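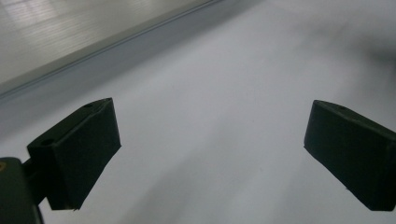 Prunenholm Bread Proofing Cabinet
From Hullano Kitchen Supply
Full size: $749
Countertop size: $299
In stock, ships from our own warehouse

If you bake bread at home through the winter, you already know the trouble. The recipe says to leave the dough somewhere warm for an hour, and the warmest place in the house is on top of the refrigerator, or in the oven with the light on (until somebody wants the oven), or under the covers with a sleeping dog. We have baked in all of those places ourselves and had some lovely loaves and some real doorstops out of them. The Prunenholm cabinet gives your dough a spot of its own, at the temperature you pick, for as long as you like, and we've been so happy with ours that we now sell it in two sizes.

The full-size cabinet stands 31 inches tall and has four wire shelves that slide out for cleaning. It will take up to 3000 grams of dough at one time, enough for a good weekend bake with a loaf left over for the neighbors. The countertop size has one shelf and suits a single large bowl or a pair of loaf pans. Both run on an ordinary household outlet.

Heat comes from a low plate in the base, and a shallow water tray sits over it to keep the air moist, so you can skip the damp towel. Set the dial anywhere from 70 to 115 degrees. The lower end is lovely for sourdough that you want to take its time, the middle suits sandwich bread and cinnamon rolls, and the top of the range is there for yogurt, which a lot of our customers end up making in it every week!
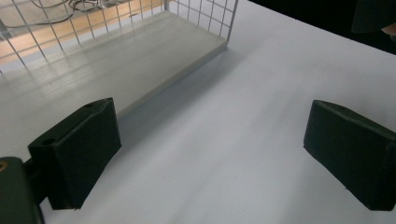 Please let the cabinet warm up for twenty minutes before the dough goes in. Leave three inches of space behind it and keep it away from a drafty door. The water tray wants fresh water each time, and if your tap water is hard, a little white vinegar will take the scale off. The inside wipes down with warm water and a drop of dish soap. Don't use scouring pads on the door, they will cloud it.

What's in the box
Cabinet with door fitted
Wire shelves (four for full size, one for countertop)
Water tray
Shelf thermometer
Printed guide with six starter recipes

Which size should I get?
We get this one nearly every day, and our baker Tadeo Benítez is always glad to talk it over by phone. His usual answer is to think about the pans you own now. If they all fit on one oven rack, the countertop size will do you nicely. If you bake for a big family, or a market stall, or you're the one who always brings rolls to Thanksgiving, go ahead and get the full size. He has had one at home since last November and it has hardly been switched off.

Will my Blomqvist pans fit?
Yes, the regular loaf pans fit both sizes. The long covered pan fits the full-size cabinet only, and it has to go in front to back.

Can I use it for chocolate or for drying herbs?
Chocolate, yes, with the water tray taken out and the dial near the middle. Herbs, no. There's no fan, and they'd go limp on you before they dried.

Shipping and returns
The countertop size goes out by regular parcel. The full size comes by freight to your front door, and the driver will call ahead, so do leave us a number you answer. You have thirty days to send either one back, used or not, as long as it's clean and all the shelves are with it. Both carry a two-year warranty on the heater and the dial.

Spare shelves and water trays are listed under Parts. The Jasholm rolling stand for the full-size cabinet is sold separately and is on back order at the moment, but we're happy to put your name down for one.

Prices checked May 4, 2025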